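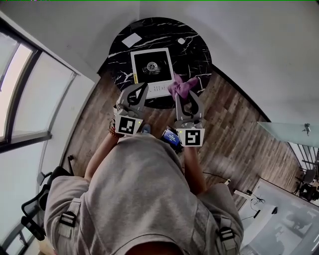
Lining up two gripper streams before you train on them

Posted in Tooling, December

Search this site
Search

If you have ever trained a two-handed policy and watched one arm arrive politely late to everything, the trouble may well be in your timestamps, and I'd like to walk you through how I sort mine out. I use Jivix for the logging and a little script called Punix for the alignment, but the steps carry over to most set-ups, so do read on even if yours is a bit different (and put the kettle on, it's a longish job the first time!).

1. Start both recorders from one clock. Jivix will happily let each gripper keep its own time, and they drift apart more quickly than you'd expect. In the settings file, change clock_source to host on both sides, then restart the service.

2. Record a short tap. Bring the two fingertips together gently, three times, before you touch the cloth. You'll be glad of those taps later on.

3. Run punix align on the session folder. It looks for the taps in both finger-width signals and prints the offset in milliseconds. My last session came out at 23, which I was quite pleased with – the one before it was 291, and that turned out to be a stale config on the left side.

4. Anything over 50 I send back to step 1. You can shift the stream in software, of course, but a large offset tends to wander during the session and you end up chasing it.

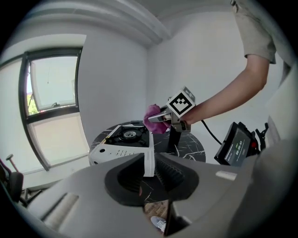 Fekside, December

Now for the marker poses. With cloth wiping, the hands turn a good deal and a marker can slip out of view for a moment, so the pose track has little holes in it. Punix fills the short ones by interpolation and leaves the long ones blank, and I'd ask you to leave them blank too, however tempting it is to tidy up. Set max_gap to suit your frame rate and plot the result with punix view. You want smooth curves with honest breaks in them.

Last of all, export. The Sembiring loader expects both hands in one file, left first, with the finger width as the final column. I swapped the hands once and lost most of a Saturday to it, so please check the header before you start a long training run. If the loader complains about uneven lengths, trim both streams to the shorter one and export again.

239 shares
23 comments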